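Illside Residents' Association
Minutes of the October meeting, Starnevcombe Hall

The meeting opened at 7:00 p.m. with Girish Ahuja in the chair. Quang Hồ took the minutes. The September minutes were approved with one correction to the spelling of Pastor Lane.

1. Parking on Pastor Lane
The town has offered 2 loading spaces near the bakery. Members asked for a time limit of 30 minutes.

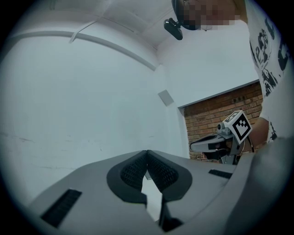
Girish will write to the town before the end of the month. The request for a crosswalk was held over.

2. Storm drain
Nernent quoted $675 to clear the drain and replace the grate. A second quote, for $600, did not include the grate. The Nernent quote was accepted, 8 votes to 1.
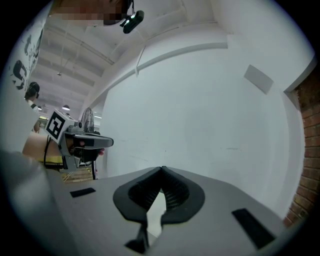
Work should start in November. Residents on the low side of the street will be asked to move their cars the night before.

3. Newsletter
Printing the fall issue cost $240. Quang proposed sending it by email to anyone who prefers that. Agreed.
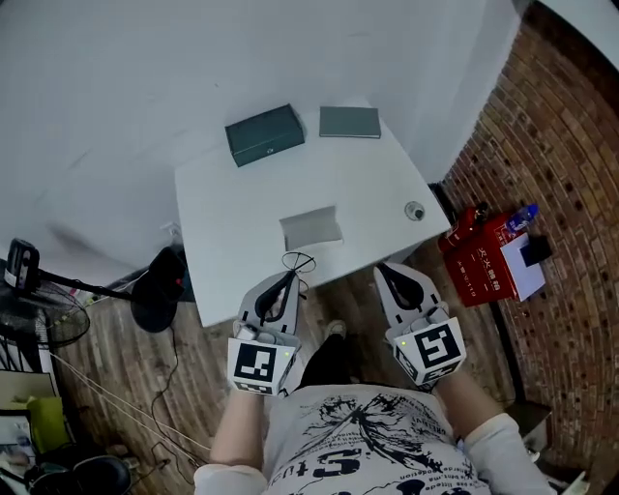

Copy for the winter issue is due to Quang by the next meeting.

4. Other business
The streetlight outside the post office is still out. Girish to report it again.

Meeting closed at 8:25 p.m.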